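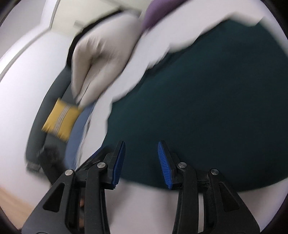
Is the Veso flag kit worth buying for a veterans' hall?

For a small hall with an outdoor pole, I think so, though the carrying belt needs replacing.

We bought ours through Kerico in December for the morning flag raising at Canthorpe. The flag is well stitched and the halyard runs freely, even in wind. The clips are brass and close firmly. It went up at 8 a.m. most mornings and the hem has held.
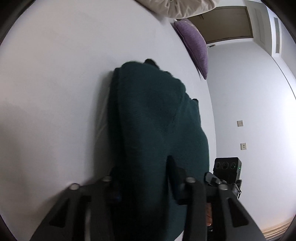 The belt is the weak part. The cup sits too low for anyone tall, and the buckle slipped 2 times on parade. We swapped it for an old Cuypers one – heavier, but it stays put.

The kit cost £80 and spare clips are extra. Delivery was slow. Four stars.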